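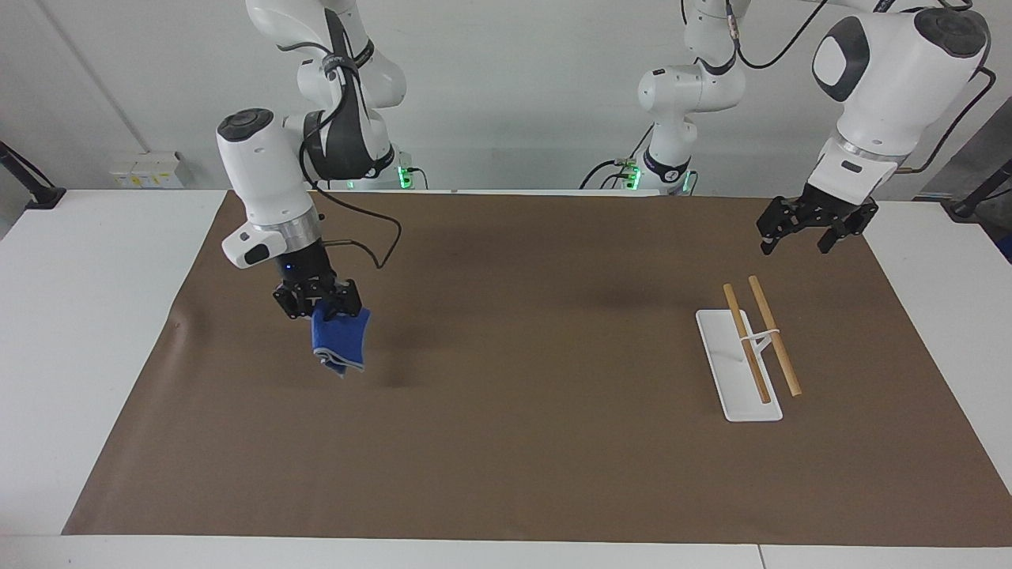
**Paper on the folding table: yes or no?**

**triin_o** wrote:

Hi all! Long-time reader, I mostly hang around in the laundry section and steal your stain advice. I have a question that's half laundry and half furniture, so mods please move it if it's in the wrong place.

I fold a lot of cloths. Kitchen cloths, bar cloths, napkins with a contrasting trim, all of it for a little café supply thing I do with my cousin (Brastama, if anyone on here is local, hi!). We have a long white table and I've gotten into the habit of rolling brown paper over the whole top before I start. Blue cloths on a white table are fine to look at but the table picks up everything. Lint, dye, that gray smudge you get when you lean on it with your sleeve. With paper down I just do my folding, set the stacks in a shallow white tray, and when the paper gets ratty I peel it off and put new down.

My cousin thinks this is nuts and that I'm wasting paper. She wants me to wipe the table like a normal person. She also says the paper makes the cloths pick up *more* fuzz, which I haven't noticed, but now I can't stop looking for it.

So: do you cover your folding table? With what? And does anyone have a good way to fold a square cloth with a trim so the trim doesn't go wavy at the corners? Mine always end up with one corner hanging lower than the others and it drives me up the wall.

---

**Algirdas_P** wrote:

Cover it. No question. I did linens at a hotel until 2017 and we had kraft paper on every table in the sorting room. You can write on it, too! I used to mark the fold lines right on the paper in pencil, one line for the first fold and one for the second, and then you drop the cloth on the line and go. Pencil only though. Ballpoint comes off on damp cloth and you will be very sad.

On the fuzz: your cousin has a point if you're using the cheap recycled stuff that's rough on both sides. Get the kind with one shiny side and put the shiny side up.

---

**gwawr.gough** wrote:

I'm going to be the grump in this thread. I don't like paper at all for this. It slides, it wrinkles, it rips right where you're working, and then you've got a ridge running under your nice flat cloth and you press the ridge into it. I use a flat cotton bedsheet pulled tight and clipped underneath. It grips the cloth a tiny bit, so when you pull a corner square it stays put. And it goes in the wash with everything else, so no waste.

For the trim, are you folding edge to edge or trim to trim? Because those are different on most cloths. The trim shrinks more than the middle after a few washes (or less, depending on what it's made of) and then the edge isn't straight anymore. If you line up the edges you're lining up something that's already crooked. Find the inside line of the trim where it meets the main color and match that up. The outside can do whatever it wants.

---

**triin_o** wrote:

@gwawr.gough ooh, inside line. I've been going by the outside edge this whole time! Going to try that tonight. Ours are blue with a paler grayish-blue trim so the inside line is pretty easy to see, at least by the window.

@Algirdas_P I have no idea if mine has a shiny side. I'll check. It came from Ulau and it was whatever they had on the shelf.

---

**rasa_s** wrote:

Ulau paper is rough on both sides, I've had it. Fine for wrapping, meh for tables.

I'm with the paper people but I want to argue with Gwawr about the sliding. It only slides if the sheet is smaller than the table. Mine goes past the edge all the way down and I tape it on the underside with painter's tape, just at the corners and once in the middle of each long side. Doesn't move an inch. If you cut a sheet that sits in the middle of the table like a placemat then yes, sure, it'll skate around all day.

Also get the roll, not pre-cut sheets. The pre-cut ones have fold creases in them that never come out and *that* is where your ridge comes from.

---

**gwawr.gough** wrote:

I did use a roll, Rasa. It curled. Every time I unrolled a length, it wanted to go back to being a roll, and I spent more time sitting cans of tomatoes on the corners than folding. I know, I know, tape. But then you have to un-tape and re-tape every time you swap it and I fold before work, I'm not awake enough for tape.

---

**Algirdas_P** wrote:

Roll it backward on itself first! Take your length, roll it up tight the wrong way, hold it while the kettle boils, let go. Lies flat like a pancake.

---

**tarmo_v** wrote:

Popping in because I do almost the same job but with shop towels. Couple of thoughts.

The low corner thing. I had this for ages. In my case it was from picking the cloth up. If you pinch a folded cloth by one spot and lift it, the layers underneath slip, and one corner always drops down. Then you set it down and the fold is off even though you folded it perfectly. What fixed it for me was not lifting it at all. I fold at one end of the table and slide the finished cloth sideways into the tray, with my palm flat on top. The tray has to be low for this. Mine's white plastic with a lip you can barely feel, from Bosum. Anything with tall sides and you're back to lifting.

And this is the part where paper wins, Gwawr, sorry. You can't slide a cloth across a cotton sheet. It drags.

---

**gwawr.gough** wrote:

OK that one I'll give you. Sliding on cotton is no good. I lift mine with two hands, one under each end, and they're fine, but I'm also not doing café amounts.

---

**triin_o** wrote:

Tarmo!! The lifting! I bet that's it. I pinch and lift every single one. I grab it in the middle of the fold and it hangs there and the corner flops down and I plop it in the tray and then I look at it and go "why is that crooked." Years. Years of this.

How do you set the tray? Mine's a rectangle, and I usually end up with it kind of at an angle to me because that's where my arm goes. My cousin straightens it every time she walks past.

---

**tarmo_v** wrote:

Angle is good if that's how your arm comes across. I had mine dead straight for a while because it looked tidy and my shoulder complained. Turn it until you don't have to twist your wrist to put a cloth down square in it. Draw around it on the paper in pencil and you'll always put it back in the same place. Your cousin can't straighten it if there's a line ;)

---

**rasa_s** wrote:

I draw around everything. Tray, spray bottle, mug. My table looks like a parking lot.

Triin, how often are you changing the paper? I think that's the real argument with your cousin. If it's every time you fold, I'd side with her a little bit. Mine stays down until it has a hole or a coffee ring on it, and then I cut the clean bits up for shelf liner and the rest goes under the tomato plants in spring.

---

**triin_o** wrote:

Umm. Every Wednesday? Which is when the big batch goes out, so it felt natural to start fresh after. But it's not really dirty by then, if I'm being fair to her. I could go longer. Last batch was 189 cloths and the paper looked just about new after, except for the spot where my elbow goes.

---

**Algirdas_P** wrote:

189 cloths is nothing for a sheet of paper. We'd put 1000 napkins over one before we swapped it out. Flip it over at the halfway point if it makes you feel better. (Unless you get the shiny kind, then don't flip it.)

---

**gwawr.gough** wrote:

Flip the elbow end to the other end first, before you go flipping it over. Then you've got a fresh elbow spot.

Still think a sheet is better, for the record.

---

**tarmo_v** wrote:

Noted, Gwawr, we'll put it on your mug.

One more thing on color since you said blue. New blue cloths bleed. Not a lot, but if one's a bit damp and it sits on bare white tabletop overnight you can get a shadow that doesn't wipe off. I have one from a Ramanauskas towel, a deep navy thing, and it's been there forever. On paper you wouldn't care. That's what I'd tell the cousin.

---

**rasa_s** wrote:

Baking soda paste, leave it on, wipe it off. Got a blue mark off my counter that way. Test in a corner.

---

**tarmo_v** wrote:

Tried it. It's now a slightly cleaner shadow.

---

**triin_o** wrote:

Update! I tried a bunch of this last night.

Inside line of the trim: yes. Huge difference. The outside edges don't match perfectly and I thought it would bug me but once it's folded you see the trim running straight and your eye goes right to that.

Sliding: also yes, but my tray's lip is too high, so the cloth bunches up right at the end. For now I'm sliding up to the tray and then doing Gwawr's two-hand lift for the last bit. Corners are staying put. I'm going to look for a flatter one.

Rolling the paper backward worked except I let go too early and it smacked me in the chin.

My cousin has agreed to paper if I change it every 2 batches and stop using the good tape. She also read this whole thread over my shoulder and would like it known that she's on Gwawr's side about the bedsheet.

---

**gwawr.gough** wrote:

I like your cousin.

---

**rasa_s** wrote:

Does anybody know if the Bosum tray comes in a bigger size? I'd want one long enough for two stacks side by side, and the one I have now is a baking sheet.

---

**tarmo_v** wrote:

Mine's the only size I've ever seen there, but I haven't been in since October. I'll look when I go in for hooks and post back.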